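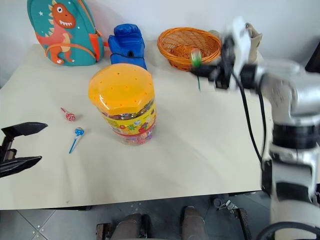 Figure 3. Children's backpack and candy on a table.

3.2 What children carry to school

We weighed 1,275 school bags at the Clendton and Amaral sites, and the spread was far wider than we had hoped for! Children in the youngest group carried bags in which the bag itself made up a large share of the load - a finding that older surveys, which recorded only total weight, had no way of picking up. Printed character bags (Figure 3 shows one with a dinosaur) were common in this group and almost absent by age 10.

Even more exciting is the snack data. At Amaral, 80 percent of bags held food on the morning of weighing, often packed on top of the books, and in 4 classes the food outweighed the books. We repeated the weighing in February, when coats and spare shoes push the totals up, and the order of the classes stayed the same.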